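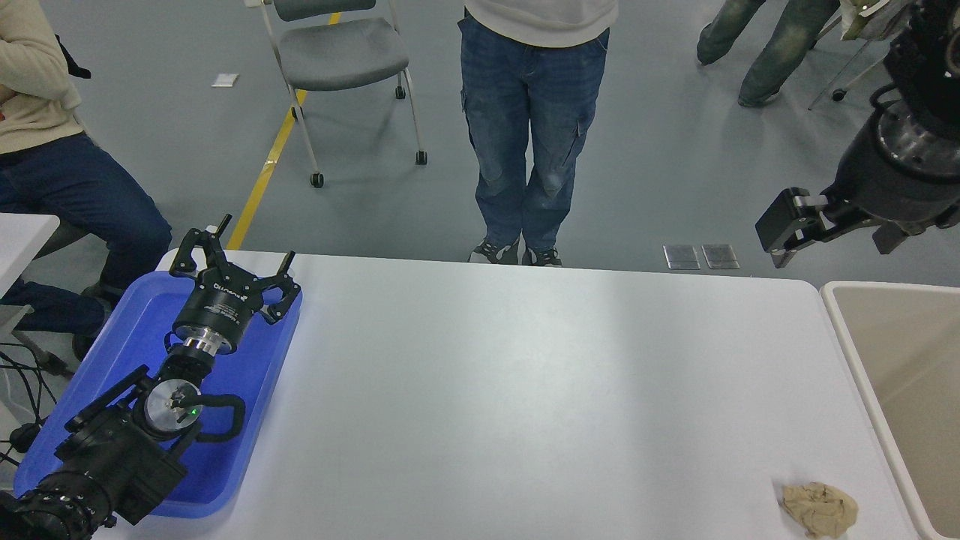

The Uvstead seed swap is coming back in January, and I am far too excited about it for a grown adult. It was off for two winters, then the old hall lost its heating, and I'd more or less given up hope, so when Aurelio Meléndez rang to say he'd got the keys to the Aliyu Rooms on Mill Lane I may have shrieked down the phone. He wants the word out early so people can get their beans podded and their envelopes labelled while the evenings are long. Sorting is a proper faff if you've never done it (ask me about the lettuce seed I hoovered up), and my one bit of advice is to work over a plastic tray with raised edges, like the blue one on the left end of the white table, so that peas can't make a break for the floor. Mine came from the market and it has earned its keep many times over.

For anyone new to the town, the swap works like this. You bring seed you've saved, or the back end of packets you won't use, and you put them out under the right letter. Then you wander about and take what you fancy. No money changes hands except at the tea hatch, and if you turn up with nothing at all you can still go home with a pocketful. I did exactly that my first year and grew a squash the size of a toddler.

Last time we ran it, Wenceslao Becerra sat in the corner with a clicker and logged every packet that went out of the door. The total was 2569, and he is still very proud of it. Aurelio is hoping for roughly 2000 this time, as lots of people have got out of the habit of saving seed and it was a rotten summer for anything that needed water. My runner beans gave up in August. The tomatoes, on the other hand, went bananas, so expect an awful lot of tomatoes!

There are some changes. The Aliyu Rooms are smaller than the old hall, so the plant pots and tool stall won't be there, and neither will the cake competition (I know, I know, I've already had words). Potatoes are out too. Wenceslao says they took up half the space last time and somebody always went off with the chits that were meant for the school.
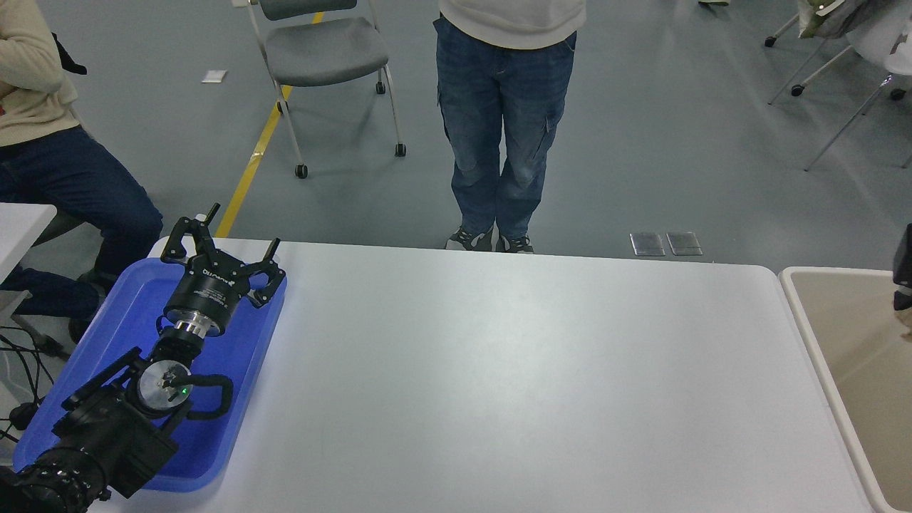
What we do get is a talk, and I think it'll be a good one. Wenceslao is going to speak about the Trudinov pea, the tall purple-podded one that you see climbing up the allotment fences at the far end by the railway. He has been growing it for 13 years from a handful given to him by a neighbour, and he's never found it in any catalogue. It crops late, it tastes best small, and it gets to well over head height, so you need decent sticks. He'll have enough to give a few to everyone who comes to the talk. Please grow them on and bring some back the year after, that's the whole idea.

Plullum, the garden shop by the bridge, is giving us paper envelopes, and you can pick up a bundle from the counter from now until they run out. Write the name of the plant, the year you saved it and anything useful you know about it. "Tall, red flowers" is useful. "Beans from Dad" is lovely but doesn't help the rest of us much. If you're not sure what something is, put it in the mystery box, which was by miles the most popular thing last time.

Squash and courgettes come with a warning. They cross with anything going, so if you grew more than one kind near each other, say so on the envelope. I once got a whole row of something that looked like a marrow and tasted like a wet sponge, and I would have liked to be told.

The date in January will be fixed once Aurelio has seen the bookings diary, and I'll put it up as soon as he tells me. Doors will open at ten for anyone bringing seed and half past for everyone else. Parking on Mill Lane is hopeless, so walk if you can.

18/11/2022
Posted by the Uvstead Notes editor

Comments

Marrowfat: Best news all month. I've got a jam jar of broad beans with your name on it. Is dried sweetcorn all right or is that animal feed by now?

Jen on Mill Lane: Please please remind people not to park across our gates. Otherwise very happy, see you there!

allotment_14b: No cake competition?? I've been practising a lemon drizzle for two years.

Marrowfat: Bring the lemon drizzle anyway, we'll judge it on the wall outside.

P. Dunmore: Can vouch for the Trudinov pea. Pick them before the pods go leathery. Pigeons love them so net early.

More from Uvstead Notes

Bridge footpath to stay shut until the new steps are in
Where to take your windfall apples
Library changes its opening hours again
Lost: one grey glove, market square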